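Plernar rebound net, 6 ft model

I coach under-twelves, so I have spent much of my life fetching footballs from a hedge. The Plernar promised to send them back to me.
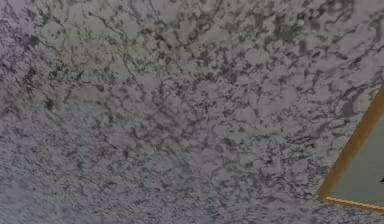 Putting it up took four people's worth of swearing from one person. The poles click together nicely enough, but the instructions are Jiveo's, for a badminton set.

Once up, it's good. Hit the middle and the ball comes back at a decent pace. Hit the frame and it goes in the hedge.
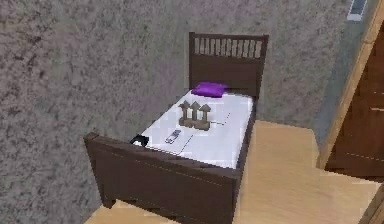 Single bed, dark wood.

The pegs are hopeless on hard January ground. I bent five and borrowed better ones from the cricketers, who want them back.

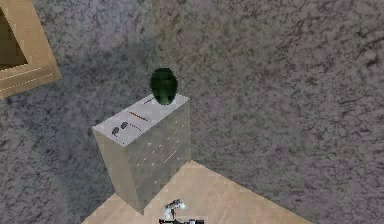
BRITSKA JUNIORS FC | Coaching & Kit

Our left-back, Śliwiński, now volleys with both feet, one of them on purpose. I'd buy it again, with proper pegs.

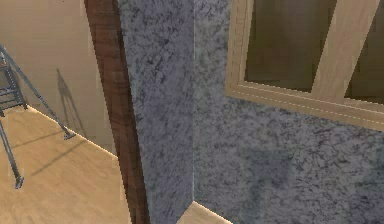 Geert De Graaf
Ours sagged after 6 weeks. Tighten the top cord before every session and it's fine.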